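Stolham Shore and Rockpool Forum
Marine science > Surveys and reports
Print this thread | E-mail this thread

Mikthorpe limpet survey - does anyone believe the numbers?

Posted in September by Roxana Filip

I've now read the Mikthorpe shore report twice and I still can't get from the data to the headline. The headline is that limpets on the lower ledges are "in marked decline". The data is 322 limpets counted this year against a higher figure from a survey seven years ago, and the earlier survey used different ledges.

I'm no professional. I did my zoology degree a long time ago and went into something else. But I was taught that if you move your sampling sites you've started a new series, and you don't draw a line from the old one to the new one and call it a trend. The report does exactly that on its second page, with an arrow.

There are 20 quadrats in total. Half of them are on the north side of the old slipway, where the rock is soft and flakes off in your hand. I wouldn't expect many limpets there in any year. The authors mention this in a footnote and then carry on as if they hadn't.

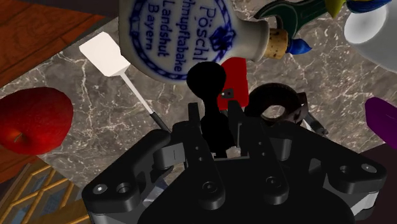
The other thing bothering me is the tide. The field notes at the back say they started on the upper shore and worked down, and the last quadrats are marked "awash". If you're counting small limpets with water running over your boots, you'll miss some. I've done it and I've missed plenty. So the lowest counts come from the worst conditions, and those are the ones carrying the story.

Has anyone here seen the raw sheets? I'd be glad to be shown I'm wrong.

Reply from ledgewalker:

I helped on the earlier survey, carrying the frame and writing things down. We were on the ledges below the coastguard steps. I'd always assumed the new team went back to the same spots. If they didn't, then Roxana has a point and I'm a bit cross about it.

That said, I walk that shore most weeks and there are fewer big limpets than there were. I'd put money on it.

Reply from Roxana Filip:

I'd put money on it too, ledgewalker, and that's partly what worries me. We all think it's gone downhill, so we're all inclined to nod when a report says so. I thought the winkles had gone as well until I went at a proper low spring tide and found them in the gully.

Reply from barnacle_bill_2:

Oh come on. Every time somebody publishes something about this coast, this forum picks it apart. They had two people and hardly any money. What do you want, a research ship?

You can't put a survey in the same place forever. The ledges below the steps lost a big slab in a storm and some of the old fixing bolts went with it. I'd guess they moved because they had to.

Reply from Roxana Filip:

Fine, then say so in the report! I don't mind them moving. I mind the arrow. One sentence saying the two surveys can't be compared directly would have done me.

Reply from tidewrack:

Agree about the arrow, but I think you're too hard on the footnote. Soft rock was in the earlier survey as well, at the far end of the transect. Have a look at the Brannigan method sheet, which both teams say they followed. It wants quadrats spread across rock types, so some bad ground is meant to be in there.

Where I do have doubts is the size classes. The new report lumps everything under 20 mm together. On the old sheets small ones were split in two. If there was a good settlement of young limpets you'd never see it in the new table, and that's the bit I'd most like to know.

Reply from ledgewalker:

The small ones were a pain to measure, I remember that much. We had one set of callipers between us and they'd rusted. 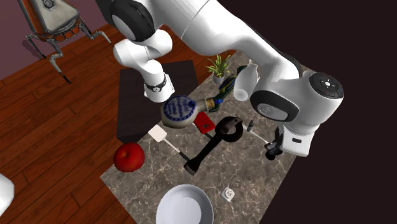 Quillet was less bothered by any of this, and wrote that limpet counts on a single shore go up and down so much from year to year that two surveys wouldn't tell you anything even if they had been done on the same square foot of rock. You'd want a run of years before using the word decline at all, and the report has two points.

Reply from barnacle_bill_2:

So we wait for a run of years and meanwhile do nothing? That's how you end up with a bare shore and a very good graph.

Reply from quillet:

Do nothing about what, though? The report doesn't give a cause. It hints at trampling on one page and warm winters on another, and there's no test of either. I'm happy to stay off the ledges if there's a reason to.

Reply from tidewrack:

The Vukinetti transects further along might help. Same rock, roughly the same exposure, and they've been done every year by the same people. I haven't got the figures to hand. From memory they were flat, but don't quote me, my memory for this stuff is poor.

Reply from Roxana Filip:

If they're flat then a marked decline next door needs explaining. If they're falling I'll eat my words. I've written to ask for the raw sheets and for a map with the quadrats on it. No answer so far.

For what it's worth I went down at 7 in the morning with a borrowed frame and tried two of the lower spots myself. I got more limpets than the report did in one and fewer in the other. I wouldn't hang anything on that.

Reply from ledgewalker:

Which frame did you use? The half-metre one or the small one? The report just says "standard".

Reply from Roxana Filip:

Half-metre. And yes, I noticed "standard" as well.

Comments from readers (3)

Pebble: Came here from the Stolham newsletter, which has printed the decline as plain fact. Has anyone told them?

old_salt_again: Limpets go back to the same scar on the rock after feeding. Mark a few dozen and see which are there next spring. Cheaper than arguing.

Pebble: Marking would tell you about those limpets. I don't see how it tells you about the ones that were there seven years ago.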